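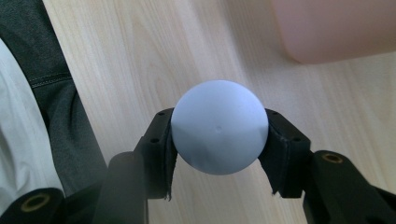

Bola Allis, cor azul-lavanda, acabamento mate.

Bola Allis para jogos calmos e exercício de mão
Referência 108
Unidade de venda: saco com 2 bolas da mesma cor

A Allis é uma bola de superfície lisa e sem brilho, em tom azul-lavanda claro. Foi escolhida pela nossa loja, a Panasiuk, para as pessoas que procuram uma bola simples, sem desenhos e sem letras, que fica bem numa sala de estar, num gabinete de terapia ou numa sala de aula dos mais pequenos.

O acabamento tem um aspeto de giz. Muitos clientes perguntam se a cor sai nas mãos: não sai. A cor está na massa e não é uma pintura, por isso um risco pequeno quase não se nota. Perto do meio da bola existe uma marca de molde muito pequena, como um pontinho escuro. Todas as bolas desta série têm a marca e não a aceitamos como motivo de devolução. Com luz de lado podem ver-se também umas linhas largas e fracas, que parecem facetas. Ao tato não se sentem.

A cor

O azul-lavanda é difícil de mostrar num ecrã. Do lado da luz parece mais claro, e na sombra fica mais frio, um pouco acinzentado. Se precisa de combinar a bola com um tapete ou uma parede, peça-nos antes uma amostra da massa, que enviamos por carta. A Johanna Marti, do nosso atendimento, trata destes pedidos e costuma responder no mesmo dia.

Para que serve

Usa-se para rolar em cima da mesa, para passar de mão em mão em roda, para jogos de esconder e para exercícios leves dos dedos. Não foi pensada para jogos com raquete, nem para saltar alto. Quem quer uma bola com muito ressalto deve ver a nossa série Brarkach, que é mais dura e mais pesada.

Não é um brinquedo para cães. Os dentes deixam furos e depois a bola já não se limpa bem.

Limpeza e arrumação

Lavar com água morna e uma gota de sabão neutro. Secar com pano de algodão. Por favor não utilizar álcool, lixívia nem o lado verde da esponja, porque a superfície mate ganha manchas com brilho, e estas não se conseguem tirar. A máquina da loiça também não é recomendada.

Guardar longe do radiador e da janela com sol direto. Se ficarem várias bolas na mesma caixa durante muito tempo, é bom mudar a posição delas de vez em quando, para que as de baixo não fiquem achatadas. Uma bola um pouco achatada recupera normalmente a forma numa noite, fora da caixa.

Encomendas para escolas e gabinetes

Fornecemos também em caixa de 200 bolas, só numa cor por caixa. A caixa sai do armazém de Skevusdale e não pode ser levantada na loja. Para quantidades entre o saco e a caixa, escreva ao Emmanuel Kashindye com o número de bolas e a morada de entrega, e ele prepara um orçamento com o transporte já incluído.

Opiniões de clientes

«Comprei para a minha mãe, que faz exercícios com a mão direita. Ela gosta porque não escorrega e porque não parece coisa de hospital. O saco chegou com um canto aberto, mas as bolas estavam limpas.»
Brigitta Lüthi

«Boa bola, cor bonita, mais clara do que eu imaginava. Gostava que existisse também em amarelo.»
Ozan Kocabaş

Resposta da loja: obrigado pela sua mensagem. O amarelo está previsto para novembro. Quem deixar o endereço de correio eletrónico na página recebe um aviso quando chegar.

Devoluções

As bolas podem ser devolvidas sem uso, no saco original fechado. Os portes da devolução são pagos pelo cliente, exceto se houve erro nosso na cor ou na quantidade.

Página revista em 19/2/22.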